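Elitz 51 Cotton Duvet Cover, Queen: Review After 16 Washes

Posted 12 October 2018

The Elitz 51 is a two-sided printed duvet cover with a button closure and four corner ties. I bought one in April at the regular price and have used it as the only cover on a queen comforter since then. Radano sells a similar cover for less, and I had one of those for two years, so most comparisons are with that.

Weight and weave. The dry cover weighs 1438 grams on a kitchen scale. The weave is a plain percale, crisp when new and a little softer after the fourth or fifth wash. It wrinkles more than the Radano. Ten minutes in the dryer on low removes most fold lines but not the sharp ones along the center.

Shrinkage. I measured before the first wash and after the last one. Length is down about 2 percent, width is unchanged. The comforter still fits without bunching at the foot. All washes were warm, with the cover turned inside out and buttoned.

Seams. The side seams are double stitched and flat. One thread came loose next to the last buttonhole in the summer and I trimmed it — no further movement. The corner ties are sewn into the seam allowance, and all four are intact. On the Radano, one tie pulled out in the first year.

Closure. The buttons are small and set too far apart. The comforter pushes out between them if you move much at night. I added a snap in the middle gap, which fixed it. Brondgate uses a zipper on its covers, and I would prefer that here.

Color. No bleeding onto white pillowcases. Slight fading at the top edge, visible only next to the spare pillow sham, which has not been washed.
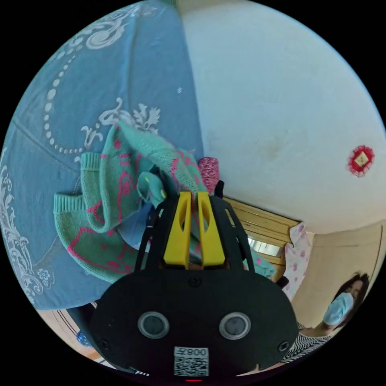

Rating: four out of five. I would buy it again in the same size, though I would add the snap before the first use.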